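À propos de Drovell

Drovell enregistre des démonstrations de manipulation à deux bras, par téléopération ou par guidage manuel, et les livre à des équipes qui entraînent des politiques de commande.
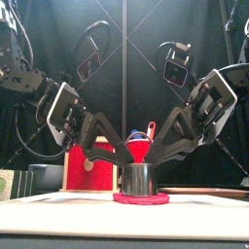 Sointu Vuorinen nous a écrit, après la lecture d'une première version de cette page, qu'un opérateur à distance finit toujours par enseigner ses propres hésitations au robot, et qu'il vaudrait mieux le dire aux clients dès le départ. Nous le disons donc. Une pause de l'opérateur est une donnée comme une autre pour l'algorithme. Nos épisodes sont relus, les temps morts sont annotés, et le client choisit de les conserver ou de les retirer.

Ce que nous faisons

Deux modes de démonstration sont proposés. En téléopération, l'opérateur tient une paire de bras maîtres et les bras suiveurs reproduisent ses positions articulaires. En guidage manuel, il déplace directement le bras, compensé en gravité. Le premier mode laisse les vues caméra libres de toute main humaine – c'est celui que demandent la plupart des projets d'apprentissage par imitation. Le second reste utile pour les trajectoires de contact, où l'effort compte plus que l'image.

Nous travaillons surtout sur des objets domestiques de petite taille : saisie à deux pinces, transfert d'une pince à l'autre, dépose sur une cible. Les gobelets métalliques à paroi lisse nous occupent beaucoup, à cause des reflets dans les caméras de poignet et de la symétrie qu'il faut tenir entre les deux prises.

Format et volumes

Une campagne standard comprend 3 000 épisodes. Le jeu Zultness, clos en août, en compte 1 912 après relecture ; les épisodes écartés sont fournis à part, avec le motif du rejet. Chaque épisode contient les positions articulaires, l'ouverture des pinces, les flux vidéo synchronisés et une consigne en langage naturel. La durée d'un épisode dépasse rarement 90 secondes.

L'équipe

Nous sommes neuf, dont quatre opérateurs permanents. Un nouvel opérateur s'exerce sur des tâches déjà documentées avant que ses épisodes n'entrent dans une livraison. Le logiciel d'enregistrement, Kuusisto, est développé en interne. L'atelier se trouve à Flindville – visites sur demande, hors périodes d'enregistrement.

Page mise à jour le 1er juillet 2018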